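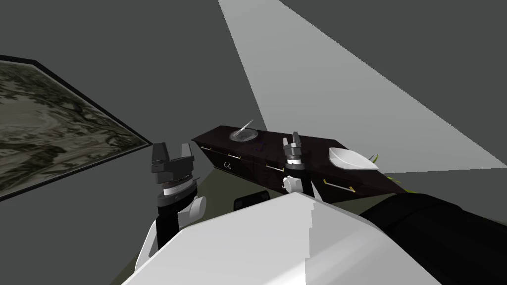
One reader of our spring price list wrote in to say the Besa took two coats in a north-facing hallway and the sheen stayed even from skirting to ceiling, though the second coat had to wait until the next morning.

Besa Flat Interior Wall Paint
3 min read
Print this page | E-mail this page

Besa is a water-based flat paint for interior walls and ceilings. It is made by Kena at the Brenbridge plant and sold in 5-liter cans. The finish has very little shine, so patched plaster and roller joins show less in side light than they do under an eggshell.

Use it in living rooms, bedrooms, hallways and offices. For kitchens and bathrooms, choose Abdelaziz, our washable satin. Besa can be wiped with a soft damp cloth once it has cured, but scrubbing will leave a polished patch.

Coverage
One can covers 90 square feet per quart on sealed, smooth plaster. Bare drywall takes more. Prime it first with Kena wall primer, or thin the first coat with a little clean water.

Application
Wash off grease and dust. Fill cracks, sand flush and spot-prime the filler. Stir the can to the bottom, and stir again after a break. Cut in one wall at a time and roll it before the edge dries. Use a medium-nap roller. Leave 5 hours between coats, longer in a cold room. Don't paint below 50 degrees.

Colors
The gray range was redone in April. The old mid gray leaned blue under LED bulbs and has been replaced by a warmer mix. Cans of the old mix can't be matched from the new card, so send us the batch number from the lid if you need to touch up. Dark grays need 3 coats over white.

Ordering
Stock cans ship from Brenbridge. Tinted cans are mixed to order and can't be returned. Trade accounts can order by the pallet. Sample pots are available in all stock colors, but they are for checking color only and dry slightly shinier than the full cans.

Clean tools with soap and water. Keep leftover paint from freezing.

2,775 shares | 3 comments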